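Chapter 4: Reading Death Notices
By Corinne Lyons
Last updated: June
Print | E-mail

Death notices look like plain fact. Treat them with doubt. Of the 721 we read from Gadton, most were written by family, in a hurry and in grief.
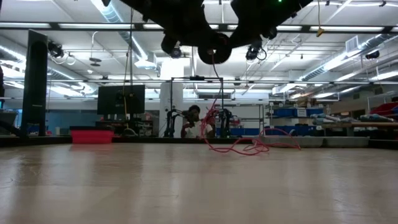
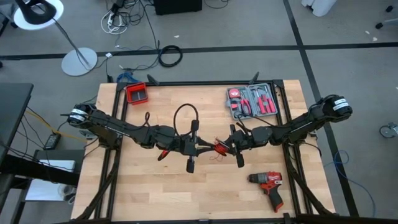
A notice tells you what the family wished to be known. First marriages go missing, and jobs get grander. Pull on one doubtful date and the rest may trail off like the thin red line hanging down to the table in both pictures. We checked 22 ages against the Emmont registers, and 4 were wrong.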